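# tendalham-plate-sorting

Teleoperated two-arm pick-and-place data recorded by the Tendalham robotics club as its entry for the Dularholm student challenge. Release 7. Earlier releases used a different gripper calibration and should not be mixed with this one.

## Contents

- 2,382 episodes of toy food handling on a tabletop
- Joint positions, gripper opening and commanded actions, one row per timestep
- Wrist video and one fixed workspace view, synchronized to the joint log
- One plain-text instruction per episode, written by the operator before recording starts

Each episode is a folder. `meta.json` holds the instruction, the operator number and the outcome flag (`ok`, `drop`, `abort`). Aborted episodes are kept but left out of the default split.

## Splits

| Split | Purpose |
|---|---|
| `train` | everything not listed below |
| `val` | 100 episodes, same operators as `train` |
| `brulberg` | held-out layouts following the Brulberg task sheet |

The first 1,000 episodes were recorded by club members still learning the controls. They are slower, with more regrasps. Set `skip_early=True` to drop them. Our own baseline trained better with them left in, but we only ran it with one seed.

## Loading

```
from ruddock import Episodes
ds = Episodes("data/", split="train", skip_early=False)
```

Ruddock is the club's reader and is included in `tools/`. It needs ffmpeg on the path. Video is decoded on demand, so the first pass over the data is slow.

## Known issues

- Wrist video blurs badly during fast moves. We did not filter these frames. If you sample single frames, use the joint velocity column to skip them.
- Glossy toys reflect the room lights, and daylight changes over a session. Color thresholds tuned on morning episodes fail in late afternoon ones.
- Gripper opening is logged as a command, not a measurement. A closed value does not mean the fingers met.
- Instruction spelling is not normalized – "donut" and "doughnut" both occur.

## Views

Wrist view first, then the fixed view.

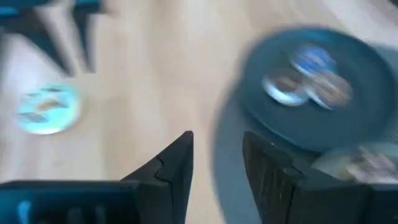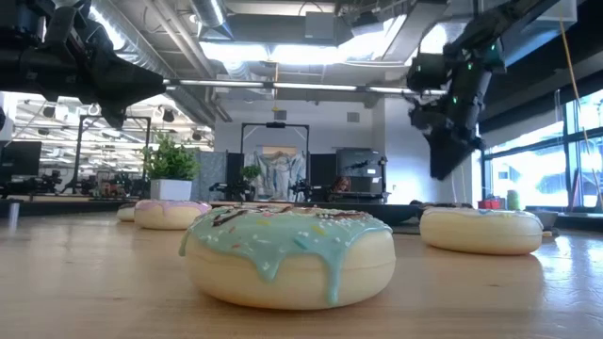

## Changes since release 6

- Recomputed timestamps for all wrist video. The old offset drifted in long episodes.
- Moved outcome flags from file names into `meta.json`.
- Removed duplicate episodes left by a failed copy.

## License and contact

Data is CC BY 4.0, code is MIT. Report problems through the issue tracker and include the episode folder name. Requests for raw, uncompressed video will be turned down – we no longer have it.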